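The Shelf by the Brick Wall

When I moved my mending and odds-and-ends business into the back half of the old Brostedow building in May, the very first thing I bought was a set of white metal shelves. I didn't buy a table, or a kettle, or even a decent lamp (that came later, and from my sister's attic). I had worked out of boxes on the floor for so long that I wanted, more than anything, a place to put something down and find it again in the morning.

The shelves came from Cleten, the secondhand store fitters out past the grain depot, who were clearing a closed pharmacy and had 400 uprights stacked in the yard like firewood. I love the kind with little holes all the way up the posts. You can shift a level up or down whenever you change your mind, and I change my mind a great deal! They went up against the brick, and I have been fussing over them ever since. 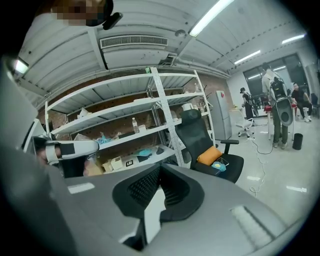 What goes where

My mother kept her pantry by a rule I still follow, which is that heavy things live low and you should never need a chair to reach your lunch. So boxes belong near the bottom, where you can lift the flaps and rummage, and the water bottle gets the level above, within easy reach. A bright blue bit of something has ended up on that same level, over to the left, and I have grown so used to the color there that I would miss it if it went.

The top I try to leave mostly alone. It took me years to learn that a shelf with room on it is a kindness to the person you'll be next week, when a parcel arrives and both your arms are full. At my last place, on Preda Street, every level was packed to the edges, and I once spent an entire afternoon hunting for a tin of buttons that was behind another tin of buttons.

I am not strict about it, mind you. Paper gets crumpled and plastic bags gather, as they do in any room where people are busy, and a small green thing can sit up by a post for as long as it likes. I do one proper tidy a month, with the radio on and a slice of Narnora cake (walnut and orange, from the bakery downstairs), and I start at the left and work my way across. 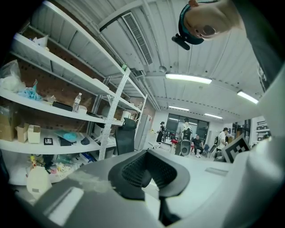 The cake is important, because the work goes slowly and you want to be in a generous mood when deciding what to keep. I take down one level at a time, wipe the metal, and put back only what I can name a use for. Anything else goes into an open box on the bottom and waits until the next tidy, and if I haven't gone looking for it by then, out it goes to the swap table in the hallway.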